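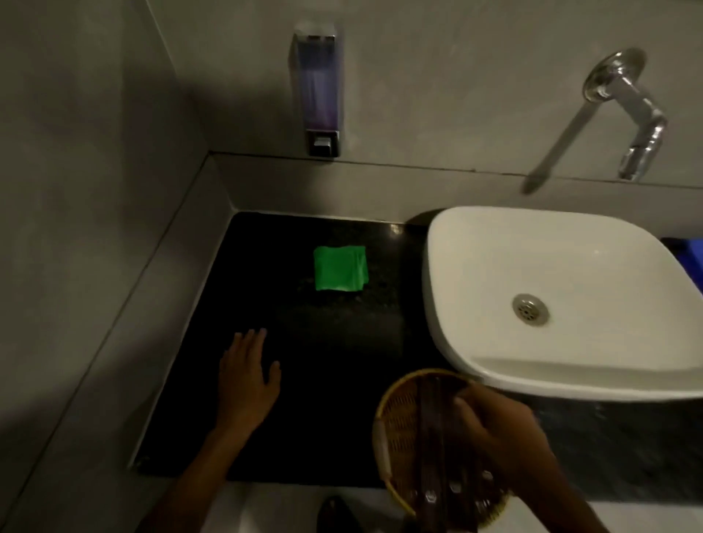 Participants wanted: washroom cleaning study, Fleneten test rooms

Rarnberg is looking for people who clean for a living, or who have done so in the past, to take part in a paid study on restroom cleaning. We want to find out which parts of the job a machine could do today, which parts it could do badly, and which parts it should be kept away from for now.

Floor scrubbers that drive themselves have been in use in large halls for years. A small washroom is a different job. There is a basin with a rim to get behind, a faucet coming out of the wall, a soap dispenser, and stone that shows every streak. The person cleaning it has one hand on the cloth and the other on the counter, or on the basket that has to go somewhere while the surface is wiped. Our current machine, Teuber, can wipe an open counter if it has been cleared first. It does poorly in corners and it can't judge whether a surface is clean. We would like to compare its work with the work of people who know what they are doing.

What you will do

You will come in for two sessions of three hours each. In the first session you clean a washroom your own way, in your own order, at your usual pace. Cloths, sponges and cleaner are supplied, but you may bring your own if you prefer them. In the second session you watch Teuber do the counter and the floor edge, tell us where you would send it back, and then finish the room yourself.

We are most interested in the low work. Wiping the stone next to a toilet means getting down close to the floor with your weight on one arm and scrubbing with the other, right up to the seam where the stone meets the wall.
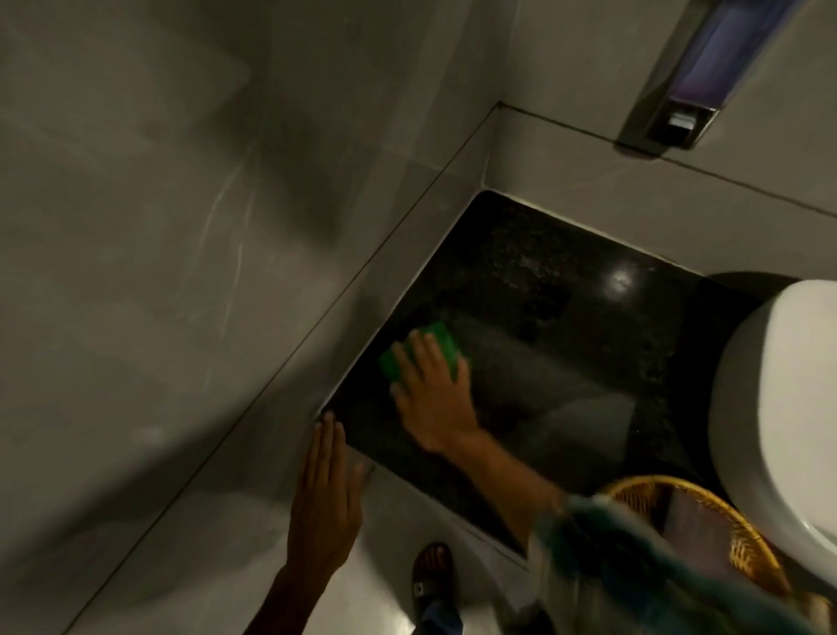
It takes a lot out of the knees and wrists, and it is the part most cleaners tell us they would gladly hand over. So far it is also the part where Teuber stops most often. If you have a way of doing it that saves your back, please show us.

Who can take part

- You are 18 or older.
- You have at least four months of paid cleaning work behind you, in homes, hotels, offices, shops or schools.
- You can kneel or squat for short periods. Tell us beforehand if you need breaks or a kneeling pad.
- You don't need any experience with robots or computers.

Former employees of Rarnberg or of our software partner Jurico can't take part.

Pay and practical matters

You are paid for both sessions at the end of the second one, and travel is paid back against receipts. If you have to drop out after the first session, you are paid for that one. We don't score participants and we don't report to employers. Please wear what you would normally wear to work.

The sessions run on weekdays, mornings or afternoons, in groups of no more than seven. Each person has a room to themselves - you won't be working around anyone else. A second round is planned for May, and you can sign up for that one instead.

How to apply

Write to Maiara Dantas at the Fleneten front desk, or leave your name and phone number there in person. Say where you have worked and which half of the day suits you. Applications for the first round are open from November 17, 2025 until the places are filled.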